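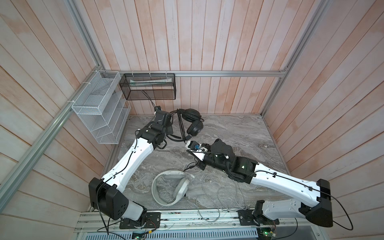

Both arms at work in the Stindano enclosure, with the two pairs of headphones on the floor.

Workshop news: the two-arm bench

Many members have asked what is happening behind the planks at the far end of the workshop, so I write a short report. The project is called Stindano. It is two small robot arms on one shared track, and the aim is that they learn to tidy a messy surface together. I work on it mostly in the evenings, after the laser cutter is free.

The enclosure took more time than the arms. We had aluminum rails left over from the old Brasard printer frame, and in July I began to close the walls with washed wooden planks. I wanted a calm background, because the wall of our workshop is full of tools and posters and the software was confused by it. The floor is gray with a marble pattern. I am still not sure about this choice. It looks nice, but thin gray cables are difficult to find on it, for me and also for the program.

At the moment we practice with headphones, one black pair and one white pair. The cords are the hard part. A headband is easy to describe to a machine, but a cord has a new shape every time. The white rack with three steps is the place where things should go at the end. The black basket beside it is for long or thin objects, and I must admit that sometimes it is also for my own things.

The control program is Obi, which some of you know from the plotter evenings. Each arm has its own small circuit board on the track, with a green light. If you see that a light is off, please do not push the plug by yourself - write me a note on the board by the door.

Now the results. We recorded 200 attempts with the black headphones, and in 80 of them they arrived in the rack without help. With the white pair I have only 5 good attempts, so there I do not speak of a percentage yet. All attempts together, including the small parts, we have nearly 3000 stored on the workshop computer. If somebody has a spare disk, I would be happy to take it.

Next I want to make the cables of the arms more tidy. One of them hangs in a big loop, and I would like to guide it with a printed clip. The drawing is in the shared folder under "Totora clip", version two. Version one was too tight and broke when I opened it.

The bench stays in its place until the spring. You are welcome to look, but please keep your hands outside of the rails when the arms have power.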